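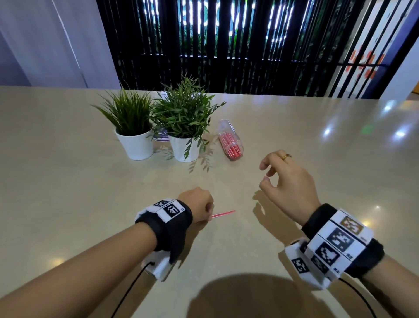 Warum beendet Android die Synchronisierung von Clukby nach 20 Minuten im Hintergrund?
Die Akkuoptimierung stuft die App als selten genutzt ein und entzieht dem Dienst die Netzwerkfreigabe. Im Protokoll erscheint dabei Fehler 1367.

Ticket 3106
Produkt: Clukby für Android
Gerät: Peneo, Systemupdate vom Februar installiert
Status: in Bearbeitung

22. April – Kunde Benedetti meldet fehlende Benachrichtigungen bei ausgeschaltetem Display. Im Vordergrund arbeitet die App normal. App-Cache geleert, Gerät neu gestartet, keine Änderung.

Nachtrag 1: Akkunutzung für Clukby auf »Nicht eingeschränkt« gestellt. Der Dienst läuft jetzt weiter, verliert aber nach einem Wechsel von WLAN zu Mobilfunk die Verbindung.

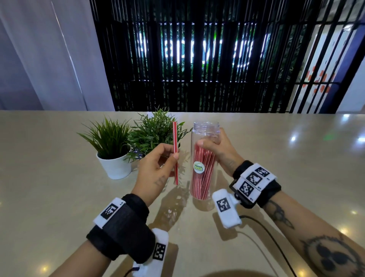

Der Verbindungsverlust tritt nur bei aktivem Datensparmodus auf. Ausnahme für Clukby unter »Uneingeschränkte Datennutzung« gesetzt, Wechsel wiederholt – Verbindung bleibt bestehen.

Nachtrag 2: Nach Neustart steht die Akkunutzung wieder auf »Optimiert«. Verdacht auf das Geräteprofil aus Plindlow, das die Einstellung überschreibt. Profilexport beim Kunden angefordert, Ticket bleibt bis zum Eingang offen.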